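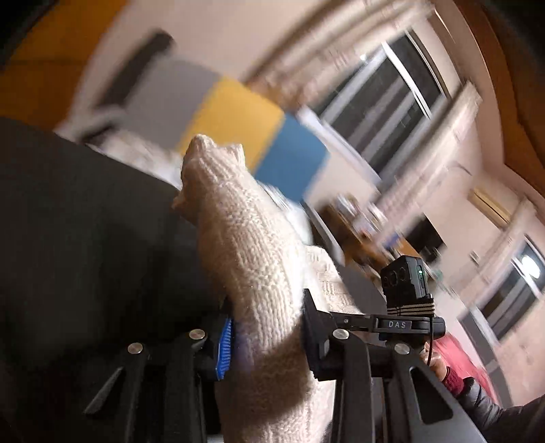 Are carved dance masks sold as "danced" really worn in a dance?
Some are, but wear on the inside of a mask proves very little, and most sellers can't name the village or the year.

tigremask
Starting this up again from the old board. I paid for a devil mask from a shop called Stininov. The tag says "danced, Hidalgo, 1950s." Dark forehead stain inside, strap holes worn oval. I'm happy with it. Thoughts?

Rindance
What's the 1950s based on? Did they give you a dancer's name, a family, a carver? Strap holes go oval if you hang a mask on a nail and take it down a lot. I can do it in a week with a bit of wet rope.

tigremask
They said it came from an old collection.

Rindance
They all come from an old collection.

Senan Ní Chonaill
Jan 17, 2023
I'd go a little easier than Rindance. I've handled plenty of masks from that region and the sweat stain is the part I'd look at first. Real sweat darkens where the brow and the bridge of the nose touch, and leaves the hollow of the cheeks pale. Shoe polish goes everywhere. Which is yours?

tigremask
Mostly brow. Some on the chin.

Senan Ní Chonaill
Chin is fine if the mask fits close. Can you see through the eyes with it on?

tigremask
Not really – they sit too wide for me.

Rindance
So who danced in it?

Trương
Plenty of dancers look out through the mouth or a slit under the brow. Wide eyes alone don't sink it. I saw a man in June get through a whole afternoon seeing nothing but his own feet.

Rindance
Fine, I'll give you the eyes. I still don't buy the date. Sukix sold 53 masks last year out of "one family's trunk" and 18 of them had the same red paint.

Senan Ní Chonaill
Same paint could mean same village, or one man repainting before the feast. They repaint constantly. I agree the trunk story is thin.

Trương
What did you pay, if you don't mind?

tigremask
1,243 dollars. They wanted 2,000.

Rindance
For a tag.

tigremask
For a mask I like. I'll ask Stininov for the paperwork anyway.

Senan Ní Chonaill
Ask who they bought it from and when, in writing. And don't clean the inside, whatever anyone tells you.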